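Aprendizaje por demostración. Tema 6: pinzas de mano, o cuánto creerse una tasa de éxito

Estos apuntes acompañan la lectura del informe de Brasodport sobre manipulación bimanual. No sustituyen al informe. Conviene traerlo leído, sobre todo el apéndice, que es donde están las cosas que el resumen omite.

La idea del método es conocida. Una persona hace la tarea con dos pinzas en las manos, se registran las trayectorias y las imágenes, y con eso se entrena una política que después ejecuta un robot con pinzas parecidas. El robot no interviene en la recogida. Se gana velocidad y se pierde, según quién lo cuente, poco o bastante. La tarea que nos ocupa usa una caja de plástico rosa con asa y cierre blancos, manejada a dos pinzas sobre una mesa.

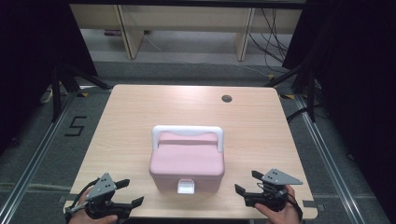

Cuadernos de Robótica Aplicada, n.º 4, p. 195

El informe afirma que con 700 demostraciones la política «generaliza a cajas articuladas». Antes de aceptar la frase hay que preguntar qué varió. Según el apéndice, varió la posición de la caja sobre la mesa y poco más: la misma caja, la misma mesa, la misma altura de trabajo. Eso mide tolerancia al desplazamiento, que tiene su mérito, pero la palabra «generaliza» le queda grande. El grupo de Markside repitió el protocolo con otra caja y publicó una tasa bastante peor; el informe lo cita en una nota al pie y sigue adelante.

Segundo reparo, el evaluador. Las 100 ejecuciones de prueba las puntuó el mismo equipo que grabó los datos, con un criterio de éxito («caja abierta») que no dice cuánto debe abrirse la tapa ni si vale que la caja acabe desplazada. Con un criterio así, dos personas razonables dan cifras distintas viendo los mismos vídeos. En clase haremos la prueba.

El contacto es la parte peor resuelta de todo el método. La trayectoria registrada dice dónde estaba la pinza y cuánto se cerró; de la fuerza no dice nada, y una caja de paredes finas es justamente el objeto en el que la fuerza importa. Se suele responder que la cámara de la pinza la recoge de manera indirecta, por la deformación de lo que se agarra. Puede ser, aunque quien lo sostenga debería mirar antes las almohadillas: las dos tienen la superficie raspada, con motas grises, y hebras sueltas en el borde. Una almohadilla gastada puede no rozar igual que una nueva, y el informe no registra su estado en ninguna sesión. Tampoco dice si el robot de evaluación llevaba almohadillas nuevas. Si las llevaba, se está comparando una cosa con otra.

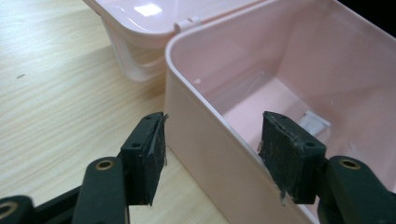

Sobre el filtrado. Sipos, la herramienta con la que se depuraron las trayectorias, descarta los episodios en los que se pierde la localización de alguna pinza. Parece inocente. El problema es que la localización suele perderse cuando una mano tapa a la otra, o sea, en los momentos difíciles. El conjunto filtrado queda más limpio y también más fácil. No he encontrado en el texto el número de episodios descartados, y lo he buscado.

Comparación con la línea base de Saltby: teleoperación convencional, la misma tarea, menos datos. El informe presenta las dos curvas en la misma gráfica, con el eje horizontal en horas de recogida. Cámbiese ese eje por número de episodios y la ventaja se reduce mucho. Las dos gráficas son legítimas y responden a preguntas diferentes; el resumen solo menciona la primera.

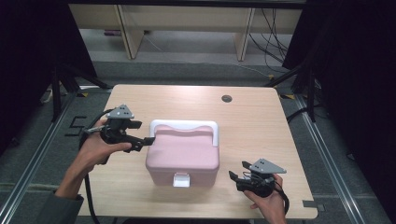

¿Sirve una tasa de éxito alta en una sola mesa para afirmar que la política funcionará en otra?
Para afirmarlo hace falta haberla probado en otra mesa. La tasa obtenida en una sola describe esa mesa, con su luz y su fondo, y lo demás queda como hipótesis.

Para la próxima sesión: rehacer la tabla 2 del informe con intervalos de confianza e indicar qué diferencias sobreviven. Quien quiera defender el método, que lo haga con la tabla delante. Entrega antes de las 18:00, en una sola página.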